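About Datska Equipment Planning

Who we are

Datska advises schools, colleges and small manufacturers on the purchase of robots and automated equipment. We do not sell machines, and we accept no commission from those who do. Our clients pay a fixed fee, agreed before work begins, and receive a written plan that their governors or directors can read without technical training.

The practice was founded by Hjørdis Sandberg and Vasilică Manole, who had previously managed equipment budgets in further education. It now has a staff of seven and has completed 170 plans.

How we work

Each commission starts with the tasks a client wishes to automate and the rooms in which the work will be done. We ask for the sums already set aside, the length of any lease, and the names of those who will look after the equipment once it is installed. Training, spare parts, insurance and floor repairs are entered in the budget from the first draft — they are the items most often missing from the proposals we are asked to review.

Where a task can be tried in simulation before money is committed, we recommend it. Our kitchen model has a marble worktop over wood-grain cabinets, and the space beneath the counter may be studied from low down as well as from above. Clients are welcome to bring their own measurements, and Wen-hsiung Tsao will prepare a comparable model on request.

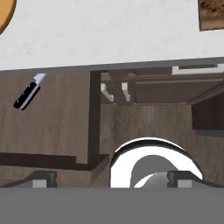
Planning and review

A standard plan covers the purchase itself and the two financial years that follow. Man-lok Chu leads on costing and supplier terms, and Svitlana Demchenko is responsible for site surveys and safety requirements. Every plan is checked by a second member of staff before it is issued.

We keep a library of 300 past quotations, held with the consent of the clients concerned and stripped of their names.

Enquiries

New commissions are accepted throughout the year, although the office is closed for part of August. Schools working to a September start should write to us in the spring term.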